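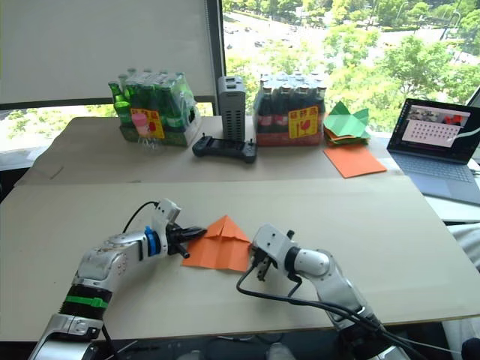 Who can change a player's availability status after the game-day report has been sent?

Only a user with the Compliance role can change it, and the change is saved as a new version of the report.

4.3 Sending the game-day availability report

The steps in this section apply to Kornton 4 for college football programs. Complete roster set-up (section 4.1) first.

1. Sign in and open Reports > Availability.

2. Select the opponent. The kickoff time is filled in from the schedule. If it is blank, enter it by hand in local time.

3. Set each player to Available, Questionable or Out. Players left at Not Set block the report.

4. Enter a reason code if your conference requires one. Code 209 covers injury and code 712 covers all other absences. Do not type medical details in the Notes field.

Note: Notes are limited to 400 characters and are printed on the public copy.

5. Click Preview. Check the jersey numbers against the travel roster – numbers shared by an offensive and a defensive player are marked with an asterisk.

6. Click Send. The status line changes from Draft to Sent and shows the user name and time.

CAUTION: Sent reports cannot be recalled. A corrected version replaces the earlier one on the conference page, but both stay in the log.

Correcting a sent report

1. Open the report and click New Version.

2. Change the status of the player concerned and choose a reason for the correction.

3. Click Send. Recipients get the new version with the changed lines in bold.

Note: The log holds 500 versions per season. Export it in September and again after the last game.

If error 14 appears, the conference key has expired. Request a new key from Mikkel Frandsen at the Kornton support desk, then repeat step 6.

Section last revised 12/08/2023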